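Referral Rewards and Posting Behavior on a Product Discovery Platform
Project report, Digital Media Methods
Strömberg School of Applied Informatics, Breltville

3. Method

Pulterano is a site where members list new gadgets and apps and vote on them. Votes are weighted by the number of reward points a member holds. We collected public listings during October and stored the title, category, vote total and comment count of each. Duplicate listings were merged by product link. After cleaning, the data set held 700 listings.

A listing was marked "referred" if its first comment contained a referral code. Two of us coded each listing separately and settled differences by rereading the thread. Listings in languages other than English were dropped before coding.

4. Results

Referred listings received more comments in the first day, but most were short and did not mention the product. We read 50 threads in full. In 9 of them the lister answered at least one technical question. Vote totals were dominated by a small group of members with high point balances, which made the raw totals a poor measure of interest.

5. Limits

Deleted comments could not be recovered. The site changed its point formula during collection, and we did not correct for this. A second collection from the Sirkulmont forum was planned but the export tool returned incomplete threads.

6. Further work

Repeat the coding with unweighted votes. Compare hardware and software categories separately.
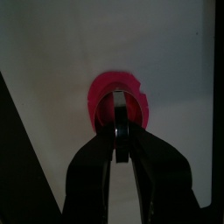
Figure 1. Two-finger gripper holding a dark ring, pink object behind.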